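June 25, 2024

Home. Well, home-ish. I'm at the kitchen table in my socks with the suitcase still zipped up in the hall, and I want to get this down before the office swallows me again tomorrow and the whole trip turns into a spreadsheet.

So, Kollcombe. Four days of it, with the new product team from Korkesus, who want to put the town in next year's brochure as a "slow coast" stop. I still get a little thrill when a tour company asks me along to look at hotels, even after all these years of counting coat hangers and checking whether the shower door shuts. (It didn't, in three of the places we saw. I wrote it down every time, like a good girl.)

Corentin Gaillard is the new head of product and I'd been dreading him a bit. Everyone in the office had been saying he was brought in to cut the small operators, and I work almost entirely with small operators, so you can imagine the state of my stomach on the train. But he was fine! More than fine. He carried his own bag, he ate what was put in front of him, and he let the hotel people finish their sentences. At the second place the owner went on for half an hour about the drains and Corentin asked follow-up questions. About drains. I kept a straight face but only just.

He did bring up the numbers on Sunday night. Last year we sent 1,136 people to that whole stretch of coast, and he thinks we could do a lot better if we ran proper coach departures in October, when the summer crowd is gone and the rooms are sitting empty. I said the rooms are empty in October because it rains sideways. He said people will pay for rain if you put a fireplace in the photo. I hate that he may be right about this.

The hotel I loved was the Major, which sounds grand and isn't, it's a skinny old building up the hill with 20 rooms and an elevator that fits one person and half a suitcase. I took the stairs. The beds are good, the windows open all the way, and the night clerk let me sit behind the desk and charge my phone because the outlet in my room was behind the wardrobe. I could send my mother there, and that's pretty much my only test. The trouble is that a coach party would fill it to the roof, and then what happens to the couples who've been booking with us forever? I put that in my notes and underlined it two times.

The one I did not love was the big one by the harbor, which I won't name even in here in case this notebook gets left on a plane. Smelled of carpet cleaner. Breakfast was all little sealed packets. The sales manager talked over everybody and then offered us a rate so low that the whole team perked up like dogs hearing the fridge. I know exactly how that meeting is going to go next week and I'm already cross about it. 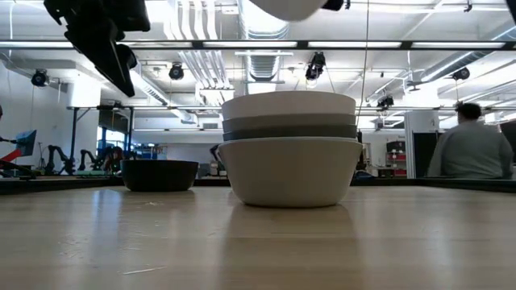
Things I need to do before Friday

Write up the Major properly, with the bad parts in. If I only gush, Corentin will think I'm soft on them, and then it won't count for anything.

Call Oren. They run the minibuses down there, two of them, and they've been picking up our people from the station since before I joined. If the coaches come in, that's most of their fall work gone unless somebody thinks about it now. My idea is to have the coach stop at the top of town and let Oren do the hill, because I stood on that hill and I swear a full-size coach would never make the turn by the church. I'd like to hear it from them before I go waving it around in a meeting, though.

Expenses. Ugh. I have a taxi receipt that's been through the rain and reads mostly as a gray smear, and I can't remember if I paid for the ferry coffees or Corentin did. I think I did.

Reply to Mom, who wants to know if I "had a nice vacation." I've given up explaining. As far as she's concerned I get paid to lie on beaches, and I did have 20 minutes with my shoes off on Monday, so maybe she has a point.

It's nearly ten now and I should eat something that isn't crackers. I keep thinking about the walk back from dinner on the last night, when the others went ahead and I hung around by the sea wall for a while. Lights going off one after another up the hill, somebody dragging chairs in. I got into this work because of places like that and I spend most of my days on the phone about commission. I don't mind it, mostly. But I'd forgotten how much I like being sent somewhere.

Oh, and Corentin asked if I'd go back in the fall to run the first departure, if there is one. I said I'd think about it. I've already looked at my calendar and I'm free. I'll tell him Thursday so I don't seem too keen.

Suitcase can wait until morning.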